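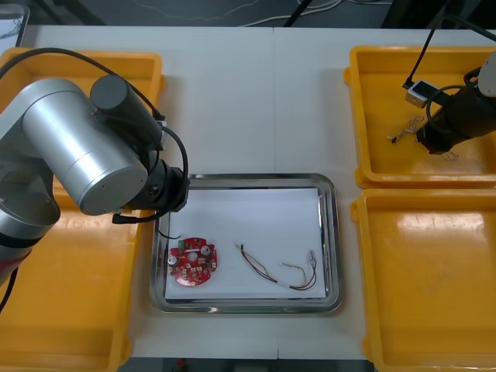
读者来信与近况:签名照这门老手艺,还有人在认真做

各位老朋友,大家好。上一期聊完老电影海报的保存之后,信箱一下子热闹起来,我花了好几个晚上才一封封读完(还有两封没来得及回,请再等等我)。来信里问得最多的,倒跟海报没什么关系,问的是签名照:抽屉里翻出来的一张,到底是本人签的,还是秘书代签的,又或者干脆是印上去的?这个问题我自己也惦记了很多年,趁这一期篇幅宽裕,就慢慢聊一聊。

先从我自己的一张说起吧。小时候住在外婆家,隔壁的阿姨是个戏迷,也是影迷,家里有一个饼干盒,里面装的全是明星寄来的签名照。那时候给电影公司写信,附上回邮信封,过上几个月,运气好就能收到一张。后来阿姨搬家,把其中一张送给了我,黑白的,右下角用蓝墨水写着名字,笔画拖得很长,最后一笔几乎要飞到相纸外面去。我把它夹在字典里,一夹就是十几年,逢人便讲这是亲笔签名,讲得自己深信不疑。

结果你们大概也猜到了。前年我把它带去给做纸品修复的朋友 Kasun Kumarasinghe 看,他拿放大镜看了不到一分钟,就很客气地问我:“你要不要先坐下来?”原来那个签名是印的,墨色浮在影像里面,侧着光看,完全没有笔尖压过的痕迹。我当时难过了一会儿,回家以后还是把它夹回了字典里。毕竟那是阿姨给我的,跟谁签的关系不大。

不过从那天起,我对这件事就格外上心了。下面这些,都是我跟着 Kasun 一点一点学来的,算不上专家意见,大家拿去参考就好。

最常见的是印刷签名。电影公司当年要应付成堆的影迷来信,最省事的办法就是让明星在底片或者一张原版照片上签一次,然后成批翻印。这种照片把它斜过来对着窗户看,签名跟旁边的影像是同一种光泽,平平整整的,一眼望过去连成一片。真的墨水签名通常会有一点不同的反光,钢笔的话,起笔和收笔的地方颜色往往深一些,两笔交叉的地方也能看出先后。要是手边有同一张照片的另一份,那就更好办了,叠在一起比一比,签名位置分毫不差的,基本就不用再想了。

其次是代签。这个最磨人,因为它确实是用笔写上去的,墨水是真的,年代也对,只是写字的人不对。那时候有些明星的母亲、姐妹、秘书,甚至影迷会的会长,都练得一手以假乱真的好字。要分辨只能多看样本,看合同、看私人信件、看支票,而且要看同一个时期的。人的签名是会变的,刚出道时一笔一画,红了以后越签越快,到后来可能只剩一个圈加一条线。拿五十岁的签名去比二十岁的照片,比来比去只会把自己比糊涂。

还有一种是橡皮图章。盖出来的签名粗细比较均匀,边缘有时候会积一圈墨,看多了倒很好认。我以前觉得盖章的最没意思,现在反而有点喜欢,因为盖歪了的特别多,能想象当年办公室里的人一边聊天一边盖,盖到下午手都酸了的样子。

说到这里,顺便回答一位读者的提问。她手上有一张父亲留下来的女演员签名照,上面除了名字,还写着父亲的名字和一句祝福,她想知道有上款是不是就不值钱了。市场上的事我不敢乱讲,行情起起落落,我自己也吃过亏。只说一点:有上款的照片,印刷签名的可能性会小很多,总不会有人专门为您父亲开一版。而且说句心里话,写着自家人名字的照片,放在自己家里才最合适,您就别急着拿去问价了。

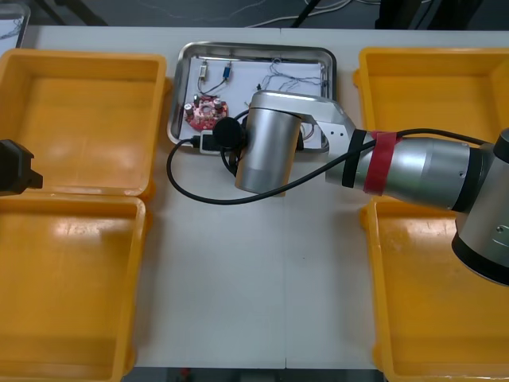 再讲讲怎么收。很多朋友一拿到签名照就想裱起来挂在客厅里,这份心情我太懂了,可是墨水真的很怕光,尤其是早年的圆珠笔和后来流行的彩色签字笔,晒上几个夏天,名字就淡得只剩一个影子。想挂的话,我建议翻拍一张挂出来,原件收进无酸的纸套里,平放,别用橡皮筋,也别用回形针。Tradwood 出的那种带翻盖的无酸纸盒我用了很久,盒子不大,分量刚好,搬家的时候一个人也抱得动。塑料套也不是不行,但要挑标明不含 PVC 的,文具店里那种软软的、带一股味道的活页袋千万别用,时间一长会粘住相纸,撕都撕不开,我有一张就是这么毁掉的,到现在想起来还心疼。

另外,请大家不要在照片背面用圆珠笔写字!想记下是谁、什么时候、从哪里得来的,用软铅笔轻轻写在纸套上,写完再把照片放进去。信封也请留着。我知道信封又旧又占地方,可邮戳能告诉我们的事情,常常比签名还要多。Siriwardena 旧书店的老板前阵子整理一批影迷来信,照片本身平平无奇,倒是那些信封帮了大忙,把一位演员哪一年换了公司、哪一年搬了办公室都排得清清楚楚。

讲到影迷来信,我还想多说两句。我们现在看明星,刷一刷手机,早餐吃什么、养了几只猫,全都知道了,见面要合影也是举起手机就拍。以前的人手里往往只有一张照片,看得久了,连衣领上的褶子都背得出来。我不觉得从前就一定比现在好,从前等信等到脖子都长了,等来的还是一张印刷品(比如我)。只是那种反反复复看同一张脸的耐心,现在确实少见了。我侄女前几天看见我的字典,问我为什么不扫描一下存在手机里,我说扫过了呀,她又问那为什么还要留着这一张,我想了半天也没答上来,最后请她吃了一碗馄饨。

好了,下面是几件要跟大家通报的事。

六月的读者聚会照旧在 Stalthorpe 的小展厅举行,日期定在6月1日(星期四),下午2点开始。这一回的主题就是签名照,请大家把家里拿不准的带来,每人带一两张就好,上次有位先生提了整整一箱来,大家看得高兴,但后面排队的朋友就有点可怜了。展厅座位有33个,来得晚的可能要站一会儿,年纪大的朋友请提前写信告诉我,我给您留靠窗的位子,光线也好。Kasun 会到场,他说可以帮大家看纸张和墨水,但不开证明,也不估价,请不要为难他。

Musa 的影迷杂志合订本也会在现场供大家翻阅,一共18册,其中几册的书脊已经松了,翻的时候请放在桌上,双手慢慢来。茶水在走廊那边,看照片的桌子上请不要放杯子。

还有一件小事。我打算把大家寄来的签名照故事集成一本薄薄的小册子,先印200本,不卖,寄给投稿的朋友和几家愿意收的图书馆。长短不拘,几句话也可以,真的假的都欢迎,印刷签名的故事我尤其想看,这样我就有伴了。来稿请附一张照片的正面翻拍,再附一张背面的,背面什么都没有也请拍。原件请千万不要寄,万一路上有个闪失,我赔不起,也会睡不着觉。

上期提到的那位找寻舞台剧节目单的读者,已经有两位朋友来信说家里可能有,我已经帮忙转过去了,有消息再告诉大家。另外,有朋友问海报那一期还能不能补寄,可以的,把地址写清楚一点就行,上回有一封写着“老地方”,我想了一个晚上,还是没想起来是哪位的老地方。

那位没写地址的朋友,看到这里请再来一封信。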